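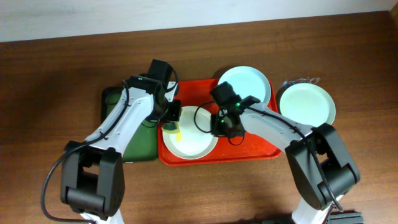 Damgaard Opens Overnight Truck Parking at Drurberg Terminal

Drivers can reserve a space by phone or through the Horkon app starting in July

DRURBERG — Damgaard, a regional freight carrier and terminal operator, will open its Drurberg terminal to overnight parking for outside truck drivers in July. The lot has been used for trailer storage until now. It has been repaved, lit and fenced, and it will offer 39 spaces for tractor-trailers, with a separate row for drivers who are running without a trailer.

Any driver with a commercial license and proof of insurance may park there. Drivers do not have to be picking up or delivering at the terminal, and they do not have to work for a carrier that does business with Damgaard.

"We had drivers finishing a delivery with us late in the evening and then going out to look for a place to stop," said Efren Sarmiento, terminal manager at Drurberg. "Some of them ended up on the ramp or behind the lumber yard. We had the ground to do something about it, and it was mostly holding old trailers."

The terminal keeps a log of parking requests made at the gate. Guards recorded 1,441 requests from outside drivers over the past 12 months. Nearly all were turned away under the old site rules, which allowed a truck to stay only while it was being loaded or unloaded.

Work on the lot

The old trailers were moved to the north yard or sold over the winter. Crews then regraded the lot to fix a drainage problem along the back fence, where water had been standing after heavy rain. The spaces are marked for pull-through parking, so drivers will not need to back in after dark. The exit has been moved to Mill Road, away from the dock traffic.

Mirkico, the contractor for the paving and electrical work, also put in new light poles and ran power to the refrigerated trailer row. Drivers hauling refrigerated loads can plug in there if their unit has electric standby. Those running on diesel are asked to park on the east side, which is farther from the houses on Alder Street.

Residents of Alder Street raised noise and headlights at two meetings with the company. A planted berm and a solid fence now stand between the lot and the street. The driveway that used to open onto Alder has been closed to trucks and will be kept for emergency vehicles only.

Reservations and check-in

Spaces can be reserved through the Horkon app, which many drivers already use for dock appointments at the terminal. Drivers without the app can call the gate. Part of the lot will be held for drivers who arrive without a reservation, and those spaces will be given out in order of arrival.

Reservations are held until 2 a.m. A driver who is running late because of weather, traffic or a slow unload can call the gate to have the hold extended. There is no charge for the call or for the extension.

At check-in, the guard will record the license plate, the carrier name and the trailer number. Drivers hauling hazardous materials cannot be accepted overnight. Loads that are oversize will be looked at one by one, and those drivers should call ahead so that the guard can check whether the end spaces are open. 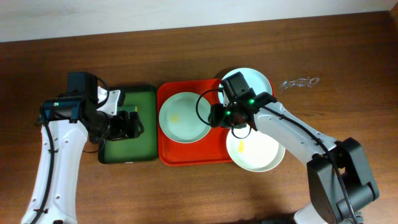

What drivers will find on site

The former dispatch building next to the lot has been turned into a drivers' building. It has restrooms, showers, laundry machines and a break room with tables, microwaves and a sink. It will be open all night to anyone parked in the lot. Door codes are printed on the check-in slip and change daily.

There is no fuel on site and no repair shop. The gate has a list of mobile repair services that will come to the lot, and drivers may make their own arrangements as long as the work does not involve draining fluids onto the pavement. Tire changes are allowed.

Food trucks have been invited to set up near the Mill Road exit in the evenings. The company has not signed an agreement with any of them yet and will post the schedule at the gate once it has one.

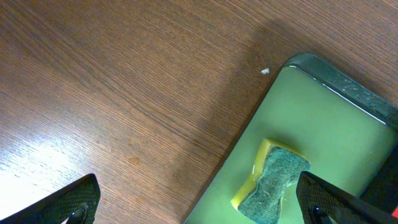
A green tray on a wooden tabletop.

Rates

Parking is free for drivers with a pickup or delivery at the Drurberg terminal on the day they arrive or the day after. Other drivers will pay a nightly rate, which will be listed in the app and posted at the gate before the lot opens. Showers are included. Carriers that expect to use the lot often can ask for a monthly account, with one invoice covering all of their trucks.

Sarmiento said the rate was set to cover the guards, the cleaning and the lights.

"It isn't a big line of business for us," he said. "If a driver gets a legal break in and makes the morning appointment, the dock runs better too — we see that right away when people show up on time."

The company will review the number of held spaces after the first few months and may change the split between reserved and walk-up parking. It is also looking at a second lot on the north side of the property, though no decision has been made.

About Damgaard

Damgaard moves dry and refrigerated freight for manufacturers, grocers and building suppliers, and runs the Drurberg terminal for its own fleet and for outside carriers.

Questions about parking, monthly accounts or food truck space should go to the Drurberg terminal office. Media requests should be addressed to Efren Sarmiento at the same office.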